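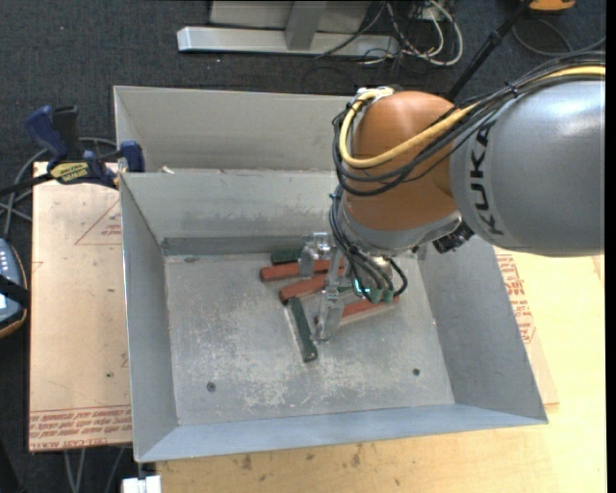

A small black cable tie around a bundle of thin cables, cut end still sticking out.

Brellel Cable Tie Kit Review

Feb 19, 2020

Price paid: $40
In the case: 200 black nylon ties in two lengths, a tensioning tool, a spare blade, a small pair of side cutters

I bought the Brellel kit in November to redo the wiring behind my desk and in the basement, where the router and the network switch are. Both places had been held together with bread bag twists and some old ties I had trimmed with scissors. The trimmed ends were sharp. I had scratched the back of my hand on them more than once reaching for a power switch, and that was the main thing I wanted to fix.

The tensioning tool

The tool looks like a small pistol grip with a slot at the nose. You wrap the tie by hand, thread the tail through the slot, and squeeze the handle. It pulls the tie tight and then cuts the tail once it reaches the tension you set on a dial at the back.

The dial goes from 1 to 7. For network cable and thin power cords I stayed on the low end, at 2. At 4 the tie started to dent the jacket on a lamp cord, and I cut it off and did it again. I used the top setting only for strapping a hose to a fence post, and it held well there.

The cuts are clean. Run your thumb over the head of the tie and there is almost nothing to feel. A few came out with a slight ridge, mostly when I held the tool at an angle. If the nose sits flat against the head, the cut is flush.

The handle is hard plastic with a thin rubber strip. It's fine for a dozen ties, but after an afternoon in the basement my palm was sore. The Prandent tool I borrowed a couple of years ago had a wider grip and was easier on the hand, though it cost more and came with no ties.

The ties

Most of the ties are 8 inches long and the rest are a shorter size for small bundles. The long ones are good. The teeth catch right away and none slipped. The short ones are not as good. Two of them snapped while I was tightening by hand, before the tool was even on them. I have since used short ties from Barredo, which fit the slot without trouble, so you are not locked in to the brand when you run out.

All of them are black. If you like to sort your wiring by color you will need to buy those separately.

The side cutters

These are weak. They cut ties, but the blades don't meet at the tip, and the spring came off the first day. I went back to my own pair. I would have been happier with a second spare blade in that spot.

The case

A plain plastic case with one latch. The ties sit loose in two wells, and if you carry it on its side they mix together. I put a rubber band around the short ones.

Ties or straps?

For anything you move often, I would still use hook and loop straps. I have a roll from Clellari on the desk side, where chargers come and go, and I can open those without tools. The nylon ties went on the runs I don't plan to touch, such as the line along the basement joists and the cords behind the bookcase. Cutting a tie off a tight bundle is a good way to nick a cable, so slide something flat under it first.

What I liked
Flush cuts with no sharp ends
Tension dial is easy to read and stays where you set it
Takes other brands of ties

What I didn't
Short ties can snap
Poor side cutters
Grip is hard on the hand after a while

Rating: 4 out of 5. I would buy the tool again by itself if Brellel sold it that way. Changing the blade takes one screw, and the instructions for it are printed inside the lid.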